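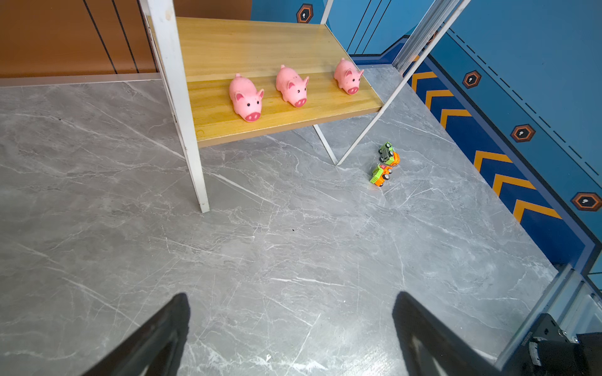
Fig. 2. Wrist camera view, arm parked over the open floor. Pigs on the shelf, trucks on the tiles.

Lab Handout: Looking After the Kurusby Cell

Read this before your bench slot. The arm will not read it for you.

Wrist camera

Open the live view first and compare it with Fig. 2. Both black fingers should enter from the bottom, one left, one right, leaning in toward each other. If you get one finger and a lot of floor, the mount has slipped. Loosen the bracket, square it up, tighten, look again. Do not fix it in software. The group from Lirkano did, and we were chasing their offset until August.

Wipe the lens with the gray cloth. Your sleeve is not the gray cloth.

Fingers

Jog to full open, then full closed, at 14 percent speed. Listen for clicking. Check the inner faces for grit, which the rubber pigs pass along generously – see the specks on the nearest one. Worn fingers go in the Fourie bin, and new ones are logged in the Ikolier sheet with the cycle count. The last pair came off at 459 cycles, well short of what we had hoped.

Reach check

Send the arm to the near pig, then the far pig, stopping 70 mm above each. The white diagonal rod beside the shelf is the thing you will hit. Approach from the left. Then do the same over the two trucks, which lie close enough together that a lazy grasp gets a bit of both.

Before you leave

Park the arm, close the fingers, switch off at the wall. Write down what you changed, including the part you hope we won't notice.

For next time: bring your offset table and a 2 mm hex key. The lab's own key is on loan – indefinitely, it seems.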